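Puzzle brain, and where mine has gone

13 Jun 2020

So I finished the big one last night! The 1000 piece Bataineh harbor puzzle, the one with all that sky, is done and I have been walking past it all morning just to admire it. I started it way back in November, got the edges together in one evening, felt very smug, and then didn't touch it for months.

If you've never done a puzzle with a lot of sky, let me tell you, it is a different hobby. The boats were easy. The little row of shops with the red awnings took me one weekend. Then I was left with 397 pieces of blue (yes, I counted them, I was procrastinating) and every one of them looked exactly the same to me until I started sorting by shape. I put all the ones with two knobs in a shoebox lid, all the weird lopsided ones in another, and tried them in rows. Slow, but it worked, and by the end I was kind of enjoying it.

I also learned that daylight matters way more than I thought. Under my kitchen bulb there are maybe two blues. By the window at 6 in the morning there are a dozen – and some of them have a tiny bit of pink in them!

Next up is something smaller. I've got a Zillel one with 190 pieces, all birds, which I picked up at the Prekumgate flea market before everything closed. The box is taped on three sides and the seller swore it was complete. We'll see. I like the smaller ones for weeknights because I can do the whole thing in front of a movie and still get to bed on time.
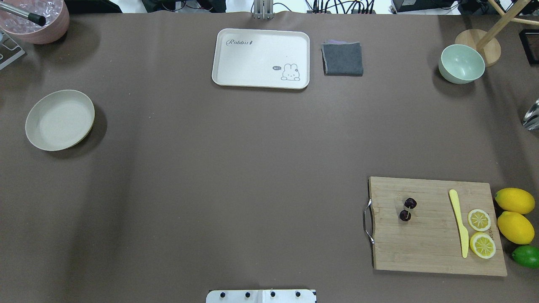 Should you glue a finished puzzle? I'd only do it if you're going to hang it up, since you can never take it apart again, and half the fun for me is passing them along when I'm done.

The harbor is going back in its box on Sunday, sky pieces in their own bag for whoever gets it next. After the birds I want to try one of those round Boteo ones, which have no corners at all, and I have no idea where you're supposed to start. If you've done one, leave me a comment and tell me how!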